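Fruit share: questions and answers about your July apricots

These are the questions we get every summer once the Landeg fruit share starts. Glenys Bellis wrote most of the answers, and Gunnel Eide added the parts on freezing and jam. If yours isn't covered, ask at the pickup table on Sunday.

Why are the apricots so small?
Most of what we pick comes from old trees on the upper row that were never thinned much. They set a lot of fruit and it stays small. The flavor is good, but you will be pitting more of them per jar than you would with store fruit.

Some of mine are green and some are dark red. Is that normal?
Yes. We pick a whole tree over one or two days, so a share has fruit at every stage. Red skin only tells you which side faced the sun. Look at the color under the blush. Green means it needs time, yellow is close, and deep yellow to orange is ready or nearly so. Then press gently near the stem. A ripe apricot gives a little.

What should I do with them when I get home?
Take them out of the bag the same day. Apricots at the bottom of a bag bruise under the weight of the others, and one split fruit will spoil the ones next to it. Tip them onto a counter or a clean towel and go through them by hand. Put anything soft or split aside to eat first.
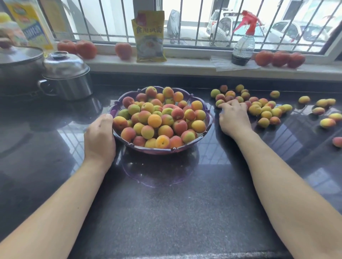 Sorting takes 17 minutes for a full share if you don't stop to eat any. Iestyn Probert timed it. We make three groups: ready now, ready in a few days, and hard. The hard ones go back on the counter in a single layer with the stem end down.

Can I keep them in a fruit bowl?
A bowl is fine for the ripe ones you plan to eat in the next day or two. Don't pile unripe fruit deep in a bowl and expect it to ripen evenly. The ones in the middle go soft before you notice. A wide bowl is better than a tall one, and glass is easy to wash when something leaks.

Should I wash them first?
No. Wash them right before you eat or cook them. Fruit put away damp gets mold at the stem end. If they are dusty, wipe them with a dry cloth.

Do they go in the refrigerator?
Only after they are ripe. Cold stops them from ripening properly and the flesh turns mealy. Ripe apricots will keep up to 7 days in the refrigerator, in a paper bag or an open container. Let them sit out for 30 minutes before you eat them - they taste of very little straight from the cold.

Can peaches and apricots be kept together?
Yes. Both give off the gas that makes fruit ripen, so a ripe peach in with firm apricots will move them along. Check them every day. Peaches are heavier, so set them in the bowl first and put the apricots around them.

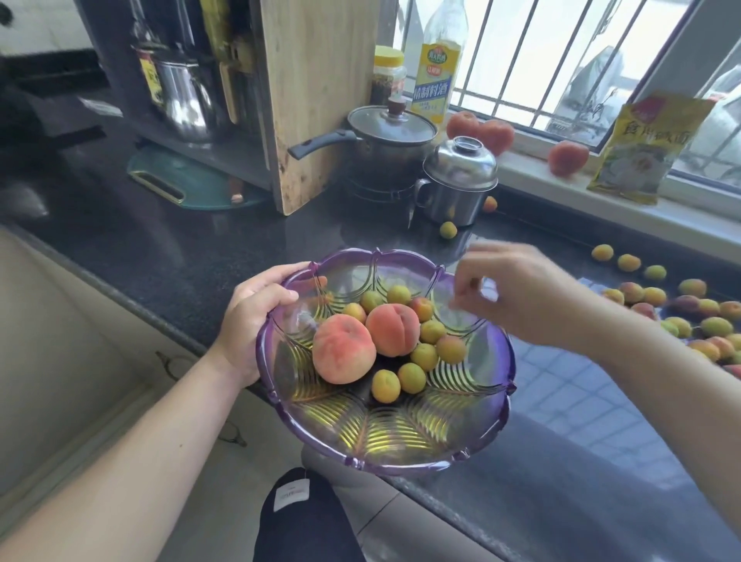

How do I freeze them?
Halve them, take out the pits, and lay the halves cut side up on a tray. Freeze until hard, then move them to bags. A squeeze of lemon juice over the cut sides keeps them from going brown. You don't need to peel them. Gunnel writes the month on each bag with a grease pencil because marker rubs off in her freezer.

Which ones are best for jam?
Use mostly ripe fruit with a few that are still a bit firm. The firm ones have more pectin and help it set. Overripe fruit is all right in small amounts - cut away any brown parts. Very green ones stay sour and tough no matter how long you cook them.

How many shares are there this year?
There are 129. Saulius Mets keeps the waiting list, and names carry over from one summer to the next.

Can I swap my share with someone else?
Yes, as long as you tell Meirion Morris before pickup so the name on the bag is right. Please bring the bags back. Flat and dry is best.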